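Studollow changes how comments are held on public profiles

Studollow has revised the comment controls on accounts with more than 1,000 followers. The change took effect on 25th November and applies first to profiles of television and reality show cast members, where the volume of abusive replies has been highest.

Under the old setup, a comment was posted at once and removed only after a report. Under the new one, a comment from an account less than 16 days old goes into a holding queue. The profile owner, or a manager with delegated access, can release it, delete it or block the sender. Comments left in the queue for 2 days are deleted without notice to either side.

Direct messages are handled separately. A message request from a stranger now shows the sender's name and the first line only. Opening the request does not send a read receipt. Screenshots of requests can still be posted to a story, but the sender's handle is masked by default. The owner can turn the mask off in the privacy menu, under Shared Messages.

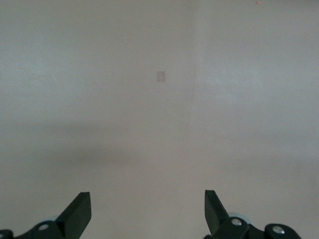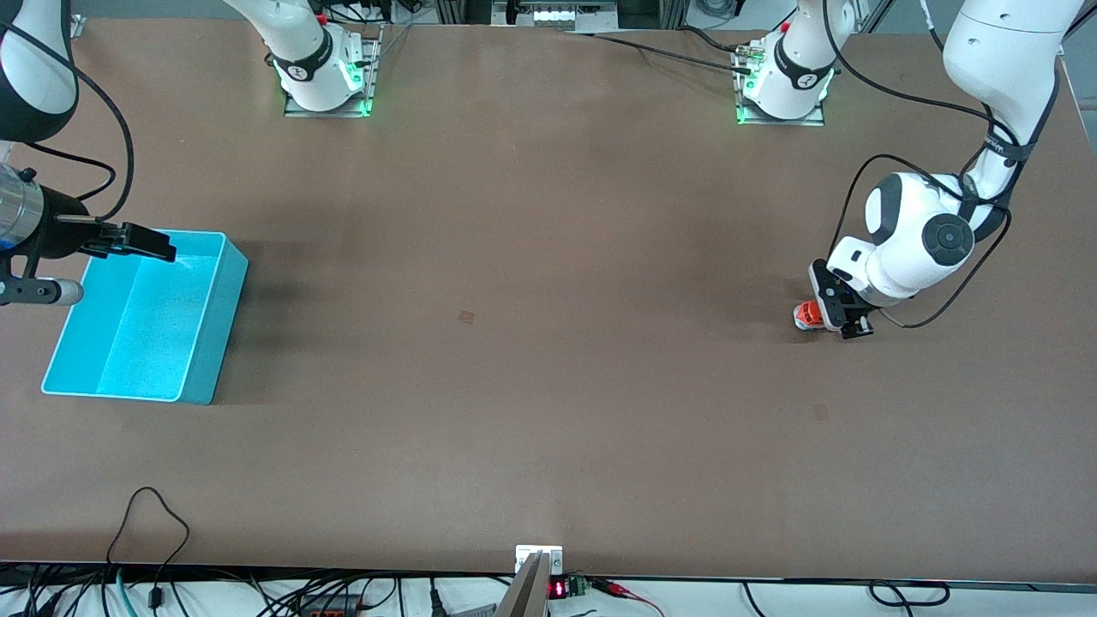

Sandamali Hettiarachchi wrote in to say that the mask setting resets to on each time the app is updated, and that she would prefer it to stay where she left it. She also asked whether held comments count toward the total shown under a post. They do not. The total is updated when a comment is released.

The word filter has been extended as well. Each account may store up to 400 blocked terms, including emoji and misspellings. Terms are matched against whole words unless the partial match box is checked. Partial matching is off for existing accounts and has to be enabled by hand. A list saved before the change carries over, but duplicate entries are merged and the order is not kept.

Managers who run several cast accounts should note that lists cannot yet be copied from one profile to another. Studollow lists an export function for February. Until then, terms have to be entered separately on each profile. Delegated access itself is unchanged, and existing permissions do not need to be renewed.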